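Wanted: people who eat lunch at their desks (and don't mind telling me about it)

Hello! I'm Pieter Swanepoel, and I'm writing a small book about packed lunches. Proper everyday ones, I mean — the cheese sandwich you've had four days running, last night's curry in a tub with a lid that doesn't quite fit, the apple that goes to work and comes home again. I'd love to hear from you if that sounds like your week.

I need 30 people to keep a lunch diary for 7 days. You write down what you had, where you ate it, who (if anyone) you ate it with and whether you enjoyed it. It should take you 15 minutes a day at the very most, and a few scribbled lines are fine. Spelling doesn't matter, mine is dreadful.

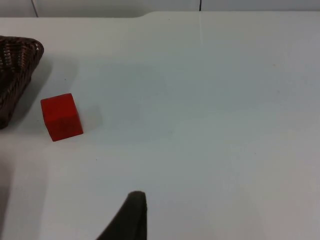 After that I'll ring you for a chat, which usually goes on a bit longer than planned, I'm afraid, as I do like talking about pickle. If you'd sooner write your answers down, tell me and I'll post you the questions.

Who am I after? Anyone over 18 who takes food to work at least three days a week. I've had lots of office people already, so I'm especially keen on drivers, nurses, gardeners, shop staff and anyone on nights (is it still lunch at 2 in the morning? I want to know!). You don't have to be a good cook.

My friend Kwok-wai Hsueh tried the diary out for me in September and found he'd eaten the same noodles every single day, so please don't feel you have to be interesting.

I can't pay a wage, but everyone who finishes gets a £15 book token and a copy of the book when it's printed. I'll change your name unless you'd like to keep it.

To join in, send me a note through the contact form with your first name, your job and the last packed lunch you ate. Please get it to me by Saturday, October 3, 2020. I answer everybody, though it can take me 6 days or so if the kids are off school.

Pieter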